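Part 3: Getting the flywheel turning

By now you should have the Plernus beam engine kit on its base, with the boiler dry and the piston moving freely when you push it with a finger. If it doesn't, go back to Part 2 and loosen the two cylinder bolts a touch. I built mine with my daughter over one long Saturday, and most of what follows is what I wish the leaflet had said.

You'll need:
The flywheel bag (marked C)
The small brass spanner
Light machine oil
A cotton rag
A ruler

1. Clear a flat surface and lay out the contents of bag C. There's a flywheel, a crankshaft, two bearing blocks, a crank pin and 11 small screws. You'll only use 8 of them today, so put the rest back in the bag before one of them rolls off somewhere.

2. Push the crankshaft through the first bearing block until the shoulder touches the brass. It should go in with a gentle twist. If you have to force it, stop and wipe both parts with the rag – mine had a bit of grit left in the hole from the factory. 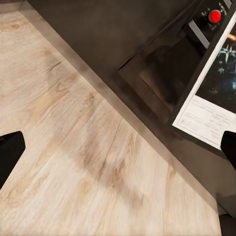

Dagdag wrote in to say that the bearing blocks in the newer kits are stamped L and R underneath, and that swapping them makes the shaft bind at the top of every turn. So check for a stamp before you carry on! My older kit has plain ones and they seem to go either way round.

3. Slide the flywheel on to the shaft, then add the second block. Leave the flywheel's grub screw loose for now.

4. Screw both blocks to the base, four screws each, finger tight only. Spin the shaft. If it feels stiff, nudge the blocks until it runs sweetly, then nip the screws up a little at a time, going corner to corner.

5. Measure from the end of the base to the centre of the shaft. You want 135 mm. I was a couple of millimetres out the first time and couldn't work out why the beam kept knocking at the end of its stroke.

Note: the leaflet gives this measurement from the other end of the base, where it comes to 286 mm. Both are right, they're just easy to muddle.
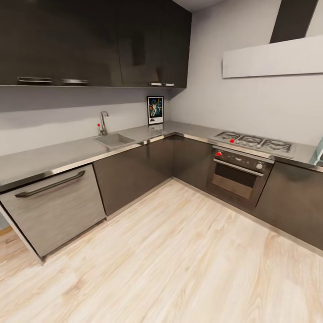 The crank pin is the fiddliest bit of the whole build, so have a cup of tea first. It's a tiny thing with a thread at one end and a polished collar at the other, and the connecting rod has to sit on the polished part with a hair of play either side. My first one pinged off and I spent ages on my hands and knees. If you're building in a kitchen with a pale wood-grain floor like this one, put a dark towel down first, as bright brass doesn't show up nearly as well as you'd hope.

6. Thread the pin through the connecting rod and into the crank. Tighten it with the brass spanner, and don't use pliers because they chew the collar.

7. Turn the flywheel slowly by hand, one full turn, and watch the beam. It ought to rock evenly on both sides. Now do it again with your ear close to the cylinder and listen for a tick, or a scrape (a scrape is worse, and usually means the rod is rubbing on the block).

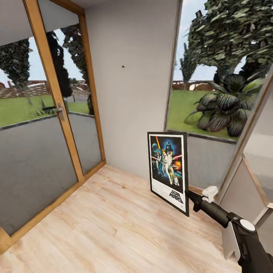 If you do hear a scrape, slacken the grub screw, shift the flywheel a whisker away from the block and try again. I must have done this half a dozen times before it went quiet. Once you're happy, tighten the grub screw properly, put one drop of oil on each bearing and one on the pin, and wipe off whatever runs.

Caution: don't light the burner yet. The safety valve isn't fitted until Part 4, and the boiler must never be heated without it. Children can do all the steps in this part with a grown-up nearby, but the steaming is a grown-up's job from start to finish.

8. Give the flywheel a good flick. A well-set engine will carry on for several turns by itself. If yours stops dead, the usual culprit is the piston packing being too tight – take one turn of string off and have another go. The Miltulent packing from the Unstead model shop is thinner than what comes in the box, and I much prefer it.
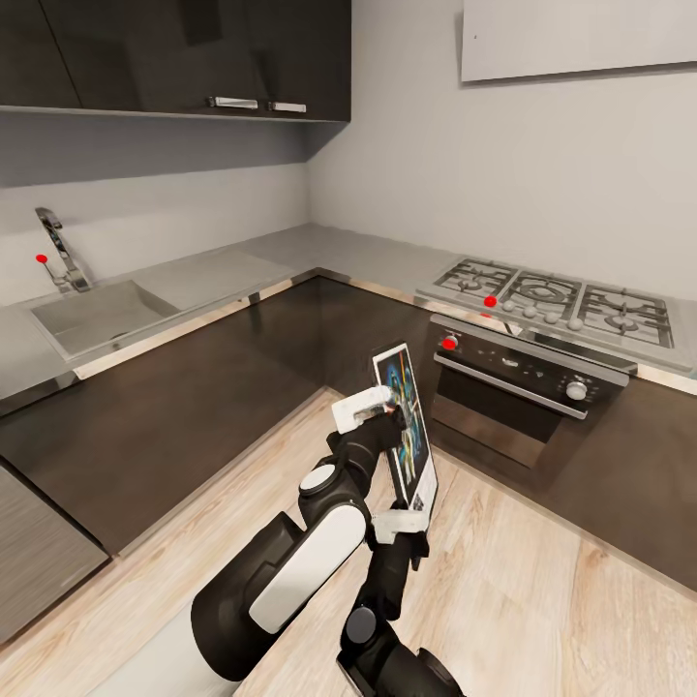

Tablet held upright by the oven.

9. Drop the rag over the engine to keep the dust off and leave it overnight so the oil can work its way in. Next time we'll fit the safety valve and the whistle, for which you'll need bag D and the larger of the two spanners.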